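Table Clearing, Part 2: Sorting and Stacking Mixed Tableware

Updated 26/10/2010 by Darren Goodall

Part 1 covered scraping and rinsing. This part deals with the step before the dishes leave the table: grouping the pieces so they can be carried in as few trips as possible. The method applies to plates, bowls and cups in more than one color or from more than one set.

What you need

A flat table with a cover that does not slide
A tray with a raised rim
A lidded container for leftover food
A dry cloth

Step 1. Deal with food first

Put any leftover food into the container before touching the plates. Whole fruit can go in uncut. Press the lid down at all four corners and check each one with a thumb. A container that has been left tilted should be set flat before the lid is pressed, or one side will not catch.

Step 2. Isolate the pot

Anything with a cord is unplugged at the wall and left to cool with its lid on. Do not stack on a glass lid. Coil the cord and keep it clear of the plates. The pot is carried separately, in two hands, after everything else has gone.

Step 3. Spread the plates

Space the plates so that each rim can be gripped without touching its neighbor. Bowls and cups go toward the front edge of the table. Color does not matter at this stage. Compare diameters only.

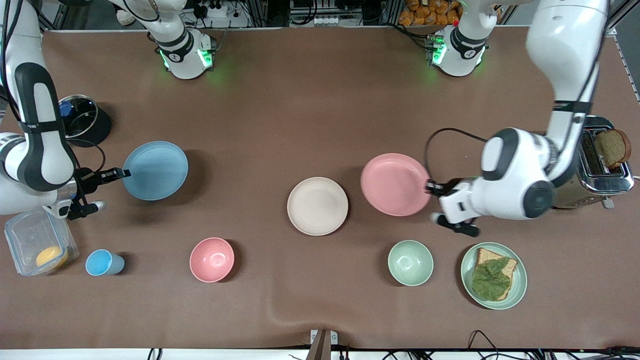 Plates in light blue, cream and pink before stacking, with the bowls and cup toward the front.

Step 4. Stack by diameter

Choose the widest plate as the base. Where two plates look the same size, lay one on the other and run a finger along the edge; if the rims line up, order is unimportant. Lift each plate by the rim and lower it straight down. Sliding one plate across another marks matte finishes.

Limit the stack to 100 mm in height. Gemma Dunmore's tray, an old Bickerstaff, has a 78 mm rim and will take a slightly taller stack, but it becomes awkward in a doorway.

Step 5. Bowls and cups

A bowl may sit on top of the plates if its foot rests fully inside the flat part of the top plate. Stand up any cup that is lying on its side and check that it is empty. Cups go on the tray next to the stack, never inside a bowl.

Step 6. Wipe the cover

Wipe from the back edge to the front, then dry. Brown covers hide grease well, so check the surface from a low angle. Lift the cover only when dry.

Notes

Plates with a raised foot ring need more height per piece. Count this toward the limit in Step 4.

Part 3, on drying racks, is planned for December.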